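Section 7. Paper Bag Stations

Applies to the Waltside packing room and the Himska drop-off counter. Replaces the loose sheet that used to be taped inside the supply cabinet door.

7.1 What a bag station is for

A bag station is one opened paper bag, rolled down at the top and set on a table, used to hold small goods while an order is put together or taken apart. It does the job of a tray. It costs less, it can be thrown in the recycling when it gets dirty, and it can be unrolled and used as a carrier at the end if the order is going out the same day.

Use a station for small, dry, unbreakable goods. Do not use one for liquids, open food, glass, or anything with a point or blade that is not covered.

7.2 Before you start

You will need:

- One brown paper bag, large size, from the Londska carton (stock no. 3594)
- A clear table with a dry top
- The order slip
- A soft cloth

The Londska bags come flat, 27 to a sleeve. Open one sleeve at a time. Bags left loose on the shelf pick up damp and the folds go soft, and a soft fold will not hold a roll.

Check each bag before use:

- The bottom seam is glued all the way across.
- There are no tears along the side creases.
- The handles, if it has them, pull off cleanly or fold down flat. Handled bags may be used for carrying but make a poor roll. Set them aside for the front counter.

NOTE: Bags with print on the inside are not to be used for light-colored fabric goods. The ink rubs off.

7.3 Opening the bag

1. Wipe the table with the cloth and let it dry.

2. Hold the bag upright by the two long sides of the mouth and pull it open. Do not snap it open in the air. Snapping can split the bottom seam.

3. Put one hand inside, make a fist, and push the bottom flat against the table. Work into each corner with your knuckles until the bag stands without help.

4. Run a finger down the inside of each side crease and push it outward. The creases will try to fold back in. They will stay put once the first roll is made.

CAUTION: Fresh bags have sharp edges at the mouth. Paper cuts are the most common complaint at this station. Roll the edge away from you and keep your fingertips on the outside.

7.4 Rolling down the sides

1. Turn the top edge outward, two fingers deep, all the way around. Make this first turn slowly. A crooked first turn gives a crooked rim.

2. Press the turn flat at the corners only. Leave the long sides soft.

3. Roll down again, keeping the same depth. Move around the bag a little at a time. If you roll one side all the way down before starting the next, the paper will tear at the corner.

4. Keep rolling until you can lay your forearm across the rim and touch the bottom with your fingers.

5. Push the sides gently outward from the inside with both palms. The bag should spread into a wide, low shape, closer to a bowl than a box.

6. Let go and wait a moment. If the rim lifts, roll one more turn and press the corners again.

NOTE: Some people prefer to roll inward. An inward roll looks neater but it makes a lip on the inside, and small goods get caught under it. Roll outward.

NOTE: If a corner tears less than a finger's width, go on using the bag, but do not use it later as a carrier. If the tear is longer, start again with a new bag. Do not tape it. Tape stops the bag from being recycled at Himska.

7.5 Placing the station

1. Set the bag toward the middle of the table. A bag that hangs over the edge will tip when you reach in.

2. Turn it so that the long side faces you.

3. Leave a hand's width of table clear on the side you write on. The slip goes there.

4. Keep cups, cleaning spray, and tape guns off the same table.

On the narrow tables by the window at Waltside, turn the bag with the short side facing you. It will not sit properly the other way.

7.6 Loading

1. Read the slip through once before putting anything in.

2. Put in the largest item first, flat side down, against the far wall of the bag.

3. Add smaller items toward the near side. Keep them apart if there is room. Goods that sit in a single layer can all be checked from above without moving them.

4. Lay long, thin items along the long side. Do not stand them up in a corner.

5. Anything that could slip under something else goes in last.

6. Stop when the bottom is covered. Do not start a second layer. Open a second station.

CAUTION: Do not drop goods in from above the rim. Lower them and let go when they touch the bottom. The paper will take the weight but the seam may not take the fall.

CAUTION: Do not drag a loaded station across the table. Lift it with both hands flat underneath. If it is too heavy to lift that way, it is overfilled. 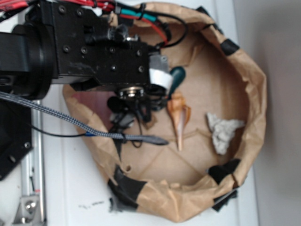

Đỗ: I would roll it even lower than the steps say if you're only sorting a few things at a time. With a high rim you keep knocking your wrist on the paper and the whole bag creeps away from you.

That is allowed. The depth given in 7.4 suits most orders. For a small order you may take the rim lower, as long as the roll stays tight and nothing can slide over it when the bag is lifted.

7.7 Taking items out

1. Reach in from above the middle of the bag. Reaching in over the corner crushes the roll.

2. Take one item at a time and mark it off on the slip before going back for the next.

3. Take small items out first if they are lying free. Leave the largest until the end, so its weight keeps the bag from shifting.

4. When the slip is complete, look into the bag once more and feel along the creases at the bottom. Flat goods, cards, and small packets end up there.

If an item does not match the slip, put it back and move the whole station to the query shelf with the slip on top. Do not start another order in the same bag.

7.8 Closing up or clearing away

To use the bag as a carrier:

1. Unroll the sides one turn at a time, starting with the long sides.

2. Smooth the paper upward with the flat of your hand. It will stay wrinkled.

3. Fold the mouth over twice and put the label across the fold.

To clear it away:

1. Shake out any crumbs or dust over the bin.

2. Push the bottom up from underneath and fold the bag flat along its old creases.

3. Put it in the paper crate.

A bag may be rolled down 2 times. After that the creases are too weak and it goes in the crate. Make a pencil tick on the bottom the first time you use it.

7.9 Common problems

The bag leans to one side.
The first turn was uneven. Unroll the high side and roll it again.

The rim springs back up.
The bag may be damp, or the corners were not pressed. Press the corners. If it still rises, change the bag.

The bottom bulges.
A corner is not pushed out. Empty the bag, then repeat step 3 of 7.3.

The bag slides when you reach in.
The table is dusty or the bag is nearly empty. Wipe the table. A folded damp cloth under the bag is not allowed, as it softens the seam.

Go on to Section 8, Labels and Slips.

Comments (4)

packingtable_june
We switched from plastic trays after reading this and the rolling takes practice. My first few looked like a squashed hat. Pressing only the corners made the difference.

R.
Does the handle rule go for the twisted paper kind too? Ours don't pull off without taking a chunk of the bag with them.

Londska Supply Desk
Yes, for R. above. Fold those down on the outside or order the plain ones. Same size, different sleeve.

mossgreen
I use this at home for sorting out the junk drawer. Works fine with grocery bags, though mine are thinner and I only get one use from them.

Contact the Supply Desk | © Londska | Back to top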